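双腕ロボットによる衣類操作研究の視察報告

クリットバーグ研究棟(Clitberg)訪問記録

1. 訪問の概要

3月9日、当協会の調査部会は、ネルトロー研究所(Neltlow)がクリットバーグ研究棟で進めている衣類操作の模倣学習研究を視察した。訪問者は部会員6名、対応いただいたのは研究主任のアニサ・リュウ(Anisa Liew)氏と、実験設備を担当するイヴァルス・リムクテ(Ivars Rimkutė)氏である。午前に研究内容の説明を受け、午後に実験区画の見学と質疑を行った。

本報告は、部会員以外の会員各位にも研究の要点をお伝えするため、当日の記録をもとにまとめたものである。数値は先方の説明資料によるもので、当部会で独自に検証したものではない。

2. 研究の背景

衣類は、産業用ロボットが長く苦手としてきた対象である。箱や金属部品であれば、形状と位置が分かれば把持点を決められる。衣類は持ち上げた瞬間に形が変わり、同じ品目でも毎回異なる状態から作業を始めることになる。縫製品の検品、返品処理、貸衣装の仕分けなどの現場では、この工程に現在も多くの人手が割かれている。

ネルトロー研究所では、衣類の三次元形状を逐一推定する方式を以前に試みたが、厚手の生地が折り重なった場合に推定が破綻しやすく、二年前に方針を改めたという。現在の研究は、人が両腕を遠隔操作した記録を学習データとし、カメラ画像と関節角度から次の動作を直接出力する方式をとっている。研究計画の名称は「コッペル」(Koppel)である。

3. 手法の要点

リュウ氏の説明の中心は、失敗からの立て直しをどのように学習させるかという点にあった。

通常の模倣学習では、操作者がうまくいった手順のみを記録する。しかし、成功例だけで学習した方策は、生地が指先から滑った場合や、掛け具に裾が引っかかった場合など、手本にない状態に入ると動作が定まらなくなる。そこで同研究では、収集の途中で意図的に衣類をずれた状態に置き、そこから操作者が作業を再開する記録を加えている。所内ではこれを「復帰実演」と呼んでいる。

説明資料によれば、学習に用いた実演は251件で、うち80件が復帰実演である。評価は、学習に使っていない初期配置から30回の試行を行う形で実施し、復帰実演を含めた方策は、同じ件数の通常実演のみで学習した方策を完了率で上回ったとのことであった。完了率の具体的な値は論文投稿前のため、本報告への掲載を控えるよう依頼を受けている。

もう一つの要点は、両腕の役割を固定しない点である。従来の構成では、一方を保持、他方を整形と定めることが多い。コッペルでは役割を明示的に与えず、一連の動作を両腕まとめて出力させている。片腕が生地を保持している間、もう一方の腕がどの位置で待つかも学習の対象に含まれる。待機位置が不適切であると、次の持ち替えで腕同士が干渉するためである。

4. 実験区画の見学

午後はリムクテ氏の案内により、実験区画を見学した。区画は壁で囲まれた小型の作業セルで、二本の腕は作業台手前のアルミ製レールに取り付けられている。台上には木製の衣類掛けが据えられ、ジーンズなどの衣類を対象とした作業が行われていた。
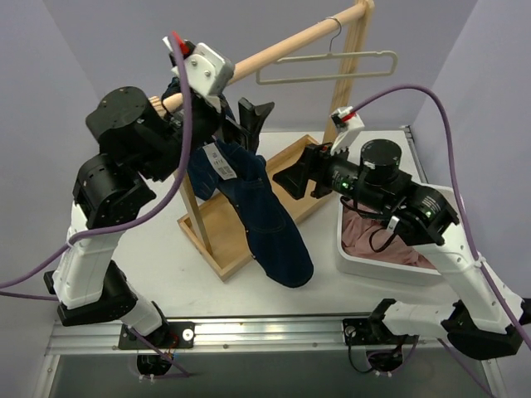
リムクテ氏によれば、作業セルの設計で最も時間を要したのは、腕の選定よりも周辺の取り回しであった。配線が動作範囲に入り込むと、衣類を引っかけるだけでなく、カメラ画像に余計な変化を与え、学習結果に影響する。初期の記録の一部は配線の経路を変更した後に使えなくなり、取り直しとなったとのことである。この経験から、配線の経路を変えた場合は必ず記録簿に残し、変更前後のデータを混在させない運用としている。

照明と壁の色についても質問が出た。同氏からは、背景を淡い色でそろえることで衣類の輪郭が安定して写るが、淡色の衣類では効果が薄れるため、対象の色を増やした際の性能低下を別途調べているとの回答があった。

ジーンズを対象に加えた理由については、生地が重く、保持位置が少しずれるだけで垂れ方が大きく変わるため、方策の弱点が現れやすいとの説明であった。薄手の衣類で得られた結果がそのまま通用するとは限らず、同研究所では両者の結果を分けて集計している。

なお、把持部の指先には、協力企業のブルストフ社(Brustov)が試作した部材を評価中の系統があると伺った。評価は年度内に終える予定で、結果の公開時期は未定である。

5. 質疑の記録

当部会からの主な質問と、先方の回答は次のとおりである。

操作者による差について。実演の速度や持ち替えの癖は操作者ごとに異なり、混在させると動作がためらいがちになる傾向がある。現在は操作者を二名に限定し、手順の申し合わせを文書化している。今後人数を増やす場合の影響は検討課題である。

別の設備への移植について。カメラの位置が変わると性能は大きく落ちる。少数の追加実演で補えるかどうかを試しているが、報告できる段階にはない。

作業速度について。現状は人の作業より明らかに遅い。リュウ氏は、速度の改善よりも、途中で人が介入せずに完了できる割合を先に高める方針であると述べた。

安全面について。稼働中は作業セル内に手を入れない規則とし、衣類の置き直しは必ず停止を確認してから行っている。復帰実演のために衣類をずらす場合も同じ手順による。

データの公開について。実演記録の一部を研究目的で公開する準備を進めている。画像に付随する関節角度の記録形式を整える作業が残っており、公開範囲は所内で協議中である。

6. 所見

今回の視察で参考となったのは、学習手法そのものに加え、データ収集の管理に相当の労力が払われている点であった。会員企業が同種の研究に着手する場合、機材の導入に先立ち、何を記録し、どのような変更があれば記録を分けるかを定めておくことが望ましい。

一方、評価の試行数は多くなく、対象品目も限られている。返品処理のように多種の衣類が無作為に届く現場への適用可否を、今回の結果から判断することはできない。部会としては、論文の公表後に評価条件を改めて確認し、必要に応じて追加の質問書を送付する予定である。

当日配布された説明資料は、先方の了承を得て部会内に限り閲覧可能としている。閲覧を希望する部会員は、事務局まで申し出られたい。

(調査部会)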